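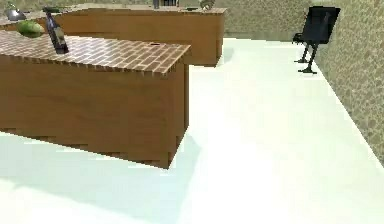 Melati Liew
Bench Lead, Trindade

Pernia Two-Finger Gripper
with Kumunus controller, wrist camera and simulated kitchen

February 2022

Every gripper on the market can pick up a cube. We own a great many cubes, and we can report that they all go up and they all come down again. Kitchens are harder. A bottle has a neck that invites you to grab it and a base that makes you regret it, and a melon is mostly an argument against parallel jaws.

So the Pernia now ships with the kitchen we tune it in. Two counters, one with a brick-patterned top (a design choice I have stopped defending), a dark bottle, a round green fruit, a few smaller things scattered about. You load it, point your arm at something and find out how good your grasp planner is before you spend money on fruit.

What we compared

Cauã Araújo ran four end effectors through the same kitchen on the same simulated arm: the Pernia with flat pads, the Pernia with curved pads, a three-finger hand from Rurudbridge and a single suction cup. Each got 300 attempts at the bottle and 300 at the fruit, with the starting positions shuffled.

Flat pads were the best on the bottle and embarrassing on the fruit, which they squirted toward the back edge of the counter with real conviction. Curved pads gave up a little on the bottle and were far better on the fruit. The three-finger hand beat us on the fruit. I was asked to leave that sentence out, and I am the one who writes the page. Suction was fine on the bottle and had no opinion on anything with a bumpy skin.

Small flat items defeated everybody. If your work is mostly thin things lying on a countertop, buy the fingernail tips, or talk to Lindalva Batista in sales, who will try to sell you the fingernail tips.

Camera and controller

The wrist camera sits behind the fingers and can be turned 15 degrees either way. Shiny surfaces bother it. The glare on a glossy countertop washes out the edges the planner would like to use, and turning the camera helps more than any setting in the menu. Arlindo Nogueira disagrees and has added several settings to the menu.

The Kumunus controller runs the same code against the simulated kitchen and the real arm. Contact is stiffer in simulation, so expect to lower the grip force when you move over. Start at half and work up.

In the box
Pernia gripper body
Flat pads and curved pads, one pair of each
Wrist camera with bracket
Kumunus controller and power supply
4 mounting bolts
License for the simulated kitchen, one seat

Sold separately
Fingernail tips
Second pair of curved pads
Arm adapter plates

Price: $3,901, without the arm. Extra kitchen seats are priced on request.

Questions about arm compatibility go to Tainá Pacheco on the support desk. Send her the arm model and a drawing of the flange. "It's the gray one" has been tried.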